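Rinley Gripper Comparison

The Rinley Gripper Comparison is a bench program for testing robot grippers and wrist cameras on light household goods. It covers two parallel grippers, the Clededier and the Jundura, run on the same arm with the same controller. Each gripper makes 440 pick attempts per round. Wrist camera views are stored with every attempt, including close views in which a surface fills the picture and no sharp detail remains.
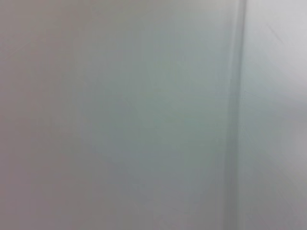
Maintained by: Rinley Grippers and Controls Team

Close views are scored separately from grasps. A view is marked unusable for steering if the software finds no edge it can follow, and the arm then relies on the head camera alone. In the first round, 107 attempts were marked this way.

Soft and rounded items are a separate class. The set includes imitation bakery goods, among them a striped roll that can stand on its end, and an orange woven basket. The black gripper has one finger reaching slightly farther than the other in the head camera view.

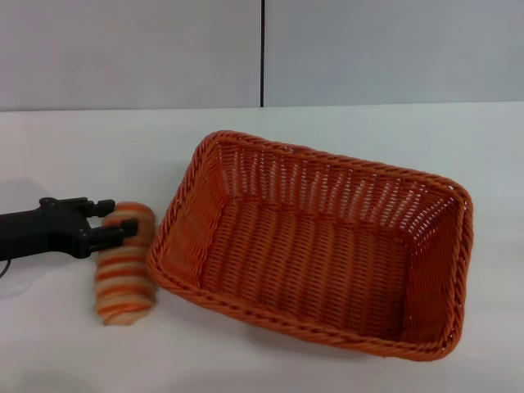 Does a longer finger improve the grip on soft items?
Results are mixed. It helps with upright items and makes little difference with flat ones.

Closing force is set in the Thongdee controller, which replaced an older unit in December. Trials start at 40 percent of full force. Finger pads are changed after around 400 closings, and the pad number is entered in the log.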